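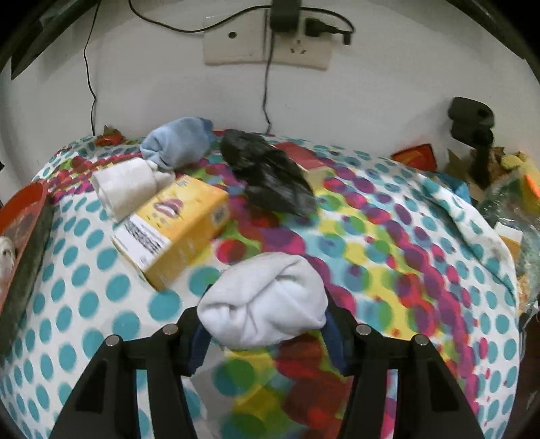
Dirnwood evening talk – my notes, 29 August 2018

Folding and the small apartment. 8 slides. Keep moving, they lock up right after.

SLIDE 1
Hello, thanks to Silvana Meireles for the room. Who I am, quick. Laundry for a household of 6 in two bedrooms, plus three years of going into other people's closets. Go straight to the question: why does clean laundry sit in a heap for days?
Hands up who has a chair with clothes on it. Wait for the laugh, move on.

SLIDE 2 – where the time goes
Washing is not the problem. Machine does it. Drying mostly takes care of itself too. The pile after that is where people get stuck.
Zuleica kept a diary for me through June. She logged 208 items put away. Long part was walking back and forth between rooms, folding itself was quick.
Say that twice. Walking.

SLIDE 3 – sort by drawer
Most of us sort by type. All the shirts, all the towels. Then you have neat stacks that belong in four diffrent places.
Sort by where it ends up. One stack, one trip.
Meriem Saber story – her mother did it by person, one pillowcase each, kid carries own pillowcase to own room. Kids from five and up can do it. Don't let this run long.

SLIDE 4 – socks
People will have opinions. Let them.
Ball them: fast, they stay together, the cuff stretches over time.
Fold flat: takes longer, nicer in a shallow drawer, pairs slide apart.
Third way: buy all the same sock. Welington did this, threw out everything else, never looked back. His wife not convinced.
My take – ball the everyday ones, lay the wool ones flat. Done.

SLIDE 5 – shelves
Deep shelves are bad. Front row gets worn, back row gets forgotten. Stand things on edge if you can.
Photo of the Palacios closet, before and after. Explain it's the same closet, last time someone thought it was two.
Don't buy boxes first!! Empty it, then measure, then buy. Or use shoe boxes.

SLIDE 6 – sheets
Fitted sheet demo. Bring the sheet. Corners inside each other, lay it down, fold in thirds. If it goes wrong just roll it up and put it in its pillowcase, that's fine too.
Need a volunteer for the other end. Mirela said she would.

SLIDE 7 – the 3 day test
Handout. One load a day, put away before bed, write down what slowed you. No new furniture, no shopping.
Ask them to mail me the sheets, I do read them.

SLIDE 8 – questions
Likely ones: ironing (I dont, except collars), moths (cedar is ok, washing before storage is better), husband who won't (no answer, sorry).
Mention next talk is Ada's, on mending. Sign up sheet by the door.
Get the extension cord back before leaving.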